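Garthorpe tenancy rights project: progress report to end of July

Quick one this time, full accounts to follow with the annual return.

Where we are. The court challenge to the council's letting rules went in on time. Permission granted on two grounds out of three. The third (consultation) was refused on paper and we're not renewing it, counsel's view was that it would eat money and the other two are stronger. Hearing listed for the autumn, no date yet.

Witness statements: 9 signed, two still in draft. One tenant has pulled out after being rehoused, which is good news for her but leaves a gap on the joint tenancies point. Looking for a replacement through the Hutano advice line.

Advice line. 1285 calls since the last report, up on the same period last year. Most still about succession, i.e. who gets to stay when a partner or parent dies. Unmarried couples are the bulk of it. Evening slot (6pm to 8pm) is always full, the morning one isnt, so we'd like to move some hours across. Need your OK for that as it changes the staffing line.

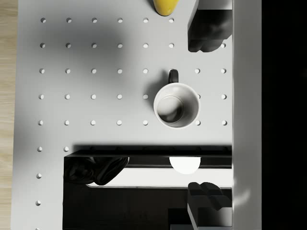
Leaflets: first run of 2000 gone, mainly through libraries and the two surgeries. Reprint of 1000 ordered with the wording on notice periods corrected. Sorry about that, our mistake, it was caught early. Translated versions are late. Rasesura have done the first draft but the legal check is still outstanding at our end.

Costs. Yang Chambers have agreed to hold their fee at the capped rate up to the hearing. Court fees came in under budget. Printing slightly over. Travel hardly touched. The real risk is an adverse costs order if we lose, and the application for a costs cap is in but not decided. Will email as soon as we here.

Needed from you:
- yes or no on moving the advice hours
- agreement to carry the travel underspend into printing
- a contact for the press statement, to be ready before the hearing

Next report after judgment, or at the end of the quarter if the judge takes longer.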